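# plalton-laundry

Teleoperated demonstrations of a two-armed robot moving clothes between a basket and a front-loading washer. Recorded in the Stundholm utility room over most of June. Maintained by Rami Ghanem; Tarek Saliba did the bulk of the driving and would like it known that his own laundry did not improve.

## What's in it

- 439 episodes, each one attempt at one instruction
- 11 instruction strings, listed in `tasks.json`
- 2 operators, tagged `op_a` and `op_b`
- 78 episodes marked `fail`, kept on purpose

Each episode has video, joint positions for both arms, gripper openings, and the operator's commands. Commands and joint positions are separate streams. Please don't train on one thinking it's the other. We did this for a week and got a robot that lagged behind its own intentions.

## How it was recorded

The operator holds a pair of leader arms and the robot follows. Every episode starts with the basket on the floor in front of the machine and ends when the operator taps the pedal. Some operators tap the pedal early. Some operators are named Tarek. Trim on `end_clean`, not on file length.

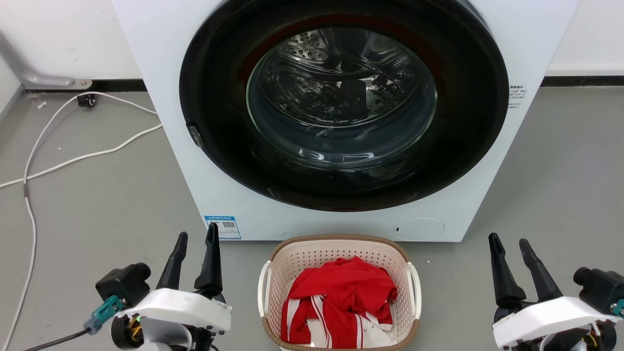 *Start of a `load_washer` episode: door shut, red clothes in the basket, grippers either side.*

The door is the hard part. Pulling it open is quick for a person and took us several evenings to do at a civilized speed by remote control. Early episodes show a lot of hovering near the latch. If you want confident door opening, filter on `batch >= dabbas`, the point where we changed the leader arm grips and everyone calmed down.

Clothes were dropped into the basket without arranging. Rami tried folding them first, and the policy learned that laundry arrives folded, a belief it then had to be talked out of.

## Loading

```
python load.py --root ./plalton-laundry --split train
```

Validation episodes come from the last batch, `lukdale`, and share no session with the training split. The loader skips failures by default. Pass `--keep-fail` to get them back.

## Known problems

- One room, one washer. Don't expect much in front of a different door.
- Reflections on the door glass shift with the time of day. Depth on the glass is fiction, so we left depth out.
- `close_door` is short on examples. Operators kept ending the episode once the clothes were in, much like people at home.
- In batch `dabbas` the left and right gripper columns are swapped in the raw logs. The loader fixes it. If you wrote your own loader, now you know.
- No detergent, no cycle selection, no running machine. `start_wash` is reserved in the schema and has been for some time.

Bug reports go in the tracker, with the episode number.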